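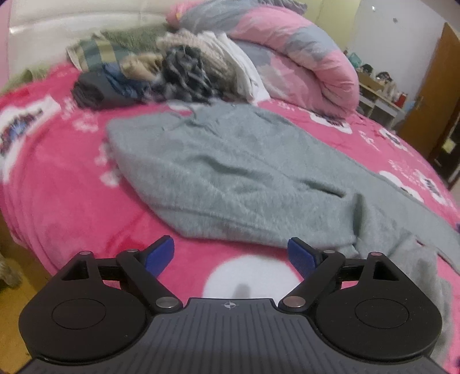
Agata Longo wrote in the margin of my last entry that fleece should never be folded on top of knitwear, as the fluff goes into the wool and does not come out again. I accept this. From now the knits go in a pile of their own.

September, 16.40. Laundry and folding notes, bedroom. Pink blanket stays on the bed as the folding surface. Pile is at the head end: charcoal, blue, white, the beige knit, the wavy black and white one, the plaid. Grey-green fuzzy one still to fold.

Fold for fuzzy things: sleeves in, then thirds, do not press. My half fold took up to 48 seconds and opened again on the shelf.

To do: ask Gudrun if the Skundska box is deep enough for thirds. Label for knits. Move the beige one out of the pile first.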